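From: Vemura planning list
To: vemura-users
Subject: Re: [vemura-users] Grasp planner keeps picking the far corner on soft items
Time: 4:40 pm

Hi all,

Great question, and I'm glad it came up, because I've spent most of May down this exact hole and I've been itching to write to someone about it! Quoting the original so the thread stays readable:

> We're running Vemura with the stock grasp scorer on a single arm with a
> wrist depth camera. Rigid things are fine. Cups, boxes, pens, all good.
> The moment we ask for a cloth or a towel, the planner goes for whichever
> corner is farthest from the base, and then the motion stage times out
> trying to reach it. If I lower the reach weight it gets better for
> cloths and worse for everything else.
>
> Is there a per-class weight I'm missing? Or is everyone just writing
> their own scorer? I've read the config reference twice and I'm none the
> wiser.
>
> Also, does anyone else see the held object showing up as an obstacle
> after the grasp? Ours refuses to plan a retreat about half the time.

Short answer to the first one: there isn't a per-class weight in the stock config, but you don't need a whole scorer either. There's a hook for it, it's just badly named. Look for score_adjust in the planner section. It gets the candidate list after the geometry checks and before sorting, and you can return a multiplier for each candidate. Ours is eight lines, and four of those are logging.

The reason you see the far corner is that the stock scorer likes thin edges with lots of free space on both sides. On a box that's a sensible thing to like. On a towel the thinnest, freest edge is nearly always a corner that's flopped out flat, and the one farthest away from you often has the cleanest depth, so it wins by a mile. What worked for us was to stop rewarding thinness on anything tagged soft and reward local height instead. A fold or a bunched-up bit sticks up off the table, the fingers can get either side of it, and it's usually nearer the middle of the item, so your reach problem mostly goes away too. You can leave the reach weight where it was.

We tag soft items with a tiny classifier on the segmented crop. If you don't have one, the variance of the surface normals over the mask gets you surprisingly far. It does get confused by wrinkly plastic packaging, so expect the odd bag of lollies to be treated as laundry.

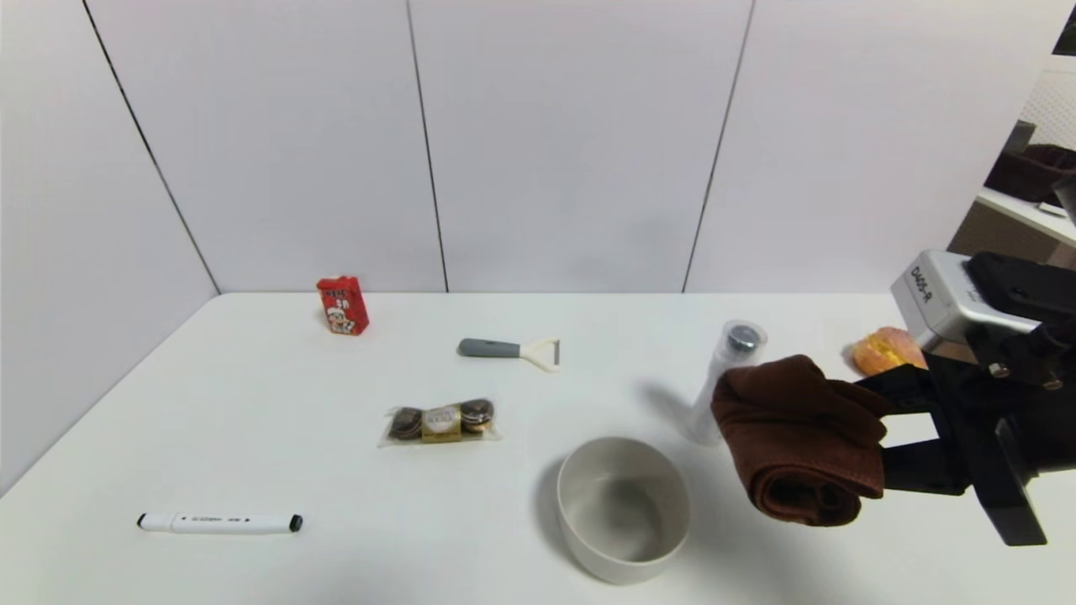 Now the retreat thing, which is the bit I'm really excited about, because it was driving me up the wall. Yes, we had it too! What happens is that the attach step takes the mask from before the grasp and glues that shape to the gripper. For a cup, lovely. For a towel, the shape after closing the fingers is nothing like the shape before, so part of the cloth ends up outside the attached body, the depth camera sees it, and the world model adds it as a brand new obstacle sitting right against the fingers. Then every retreat starts in collision and the planner quite rightly gives up.

There are two ways around it that I know of. The quick one is to pad the attached body for soft items and mask out everything inside the padding when the map updates. We did that for a while. It works, but the padding also eats real objects that are close by, and on a busy table you'll start knocking things over with total confidence.

The better one is to re-segment after the fingers close and build the attached shape from that. Sfakianakis (the segmentation package, for anyone new here) can be seeded with a point between the fingertips and will grow outwards from there, and it's quick enough to run once per grasp without anyone minding the wait. Then you lift straight up a little, run it again and replace the shape. That second pass matters more than you'd think, as the cloth unrolls and hangs lower once it's clear of the table. If you skip it, your carry height will be too low and the bottom of the towel will drag across whatever you've got sitting out.

A couple of gotchas:

Turn off map updates between the two passes. If an update sneaks in while the cloth is moving you get ghost voxels that hang about until the next full clear. The flag is in the world model config and it is off by default, which I'd argue is the wrong way round.

If you're on the Jodberg driver for the wrist camera, check the timestamps. Ours were stamped on arrival instead of on capture, so the cloud trailed the arm pose whenever we moved at speed. Everything looked perfect standing still. There's a fix on their main branch but not in a release yet.

And the Drestex simulator won't show you any of this, sadly. Its cloth keeps its shape once attached, so the retreat always plans. I'd still use it for testing the scoring hook, it's great for that.

I'll tidy up our score_adjust and the two-pass attach and post them as a patch to the list. It needs tests first, and I'd love it if someone with a different gripper could try it, as our finger width is baked into one of the thresholds in a way I'm not proud of. If you can share a log from one of the failed retreats I'm happy to run it through our version and see what comes out.

Cheers from the soft objects corner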